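Chapter 4
Soft Things: Why Laundry Is Hard

Before you read: Think of the last time you folded a fitted sheet. Write down every step you took, in order. Keep the list. You will be asked to be embarrassed by it on the last page of the chapter.

4.1 A Visit to Surkville

Podeo holds its open day on a Monday, at ten in the morning, which tells you what it thinks of people with jobs. The company teaches machines to handle cloth. It does this in Surkville, in a building that visitors usually pass twice before they find the door, and anyone who has signed the sheet may come in, eat a cookie and watch.

Most visitors arrive expecting a walking robot. They have seen the movies, and a few have brought children who have seen more of them. What they get is bedding, and people holding tools that end in two fingers. A person squeezes, the fingers close, and something soft gets picked up. Then it gets put down. Then it gets picked up again, from the other side, by someone who has plainly been doing this since breakfast.

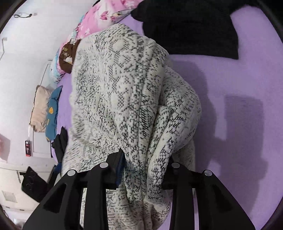 The name for this kind of work is learning from demonstration. A person performs a task many times with a tool shaped like the robot's own hand, and the recordings become the lessons. The program that studies them at Podeo is called Ania. Ania has never been told what a blanket is. It has been shown what fingers do near one, over and over, and is expected to draw its own conclusions, much as the rest of us were with algebra.

The schedule handed out at the door promised 70 demonstrations before lunch. A visitor in the second row did the arithmetic out loud and asked whether there would be a break. There would not. By the 22nd, the children had gone to look at the parking lot.

This is a pity, because the 22nd was a good one. The demonstrator took hold of a blanket near its middle, lifted, and watched the far corner slide under itself. She let go and started over from the edge. Two seconds of work, one mistake, one correction. A person at home would not remember it by dinner. For Ania it was a lesson in three parts: where to grip, what happens if you grip badly, and how to recover without making a face.

4.2 Rigid and Deformable

Engineers sort the objects of the world into two heaps. A rigid object keeps its shape when you move it. A brick is rigid, and so is a coffee mug. If you know where one side of a mug is, you know where the rest of it is, and you can plan accordingly.

A deformable object does not extend you this courtesy. Lift one end of a sweater and the other end does what it likes. Part of it is always hidden under another part. Set it down twice in the same way and you will have two different heaps, neither of which looks much like a sweater. A factory robot that can place a bolt within a hair's width all night long may be defeated by a sock.

Patterned cloth adds its own trouble. A program that finds edges by looking for sudden changes from light to dark will find a great many of them in a busy print, and almost none will be the edge of the garment. People sort this out at a glance and feel no pride in it. They should feel a little.

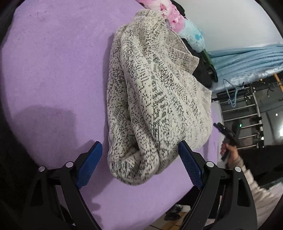
Half of the morning's demonstrations began with the cloth laid out and half with the cloth in a heap, a 50–50 split that the guide announced with some ceremony. The reason is practical. A robot trained only on tidy starts learns to be helpful in tidy rooms, where no help was wanted. Yensuk, the company's earlier system, was trained that way. It folded beautifully on a flat table and, given a real hamper, did nothing at all — a result several parents in the audience said they had already obtained at home.

The guide also made a point that will matter in Section 4.4. The human demonstrators are good at cloth, and this is a difficulty. An expert rarely drops anything, so the recordings contain few drops, and a machine that has never seen a drop has no idea what to do after one. Podeo therefore asks its people to go a bit wrong now and then. They find this harder than going right, and one of them admitted to practicing.

Terms to know: rigid object, deformable object, learning from demonstration, gripper, recovery

Try it yourself: Put on a pair of oven mitts and fold a T-shirt using only your thumbs and first fingers. Have a partner write down each place you grip the cloth. Trade jobs and compare your lists. Keep both for Section 4.3, where you will try to turn them into instructions that a stranger could follow.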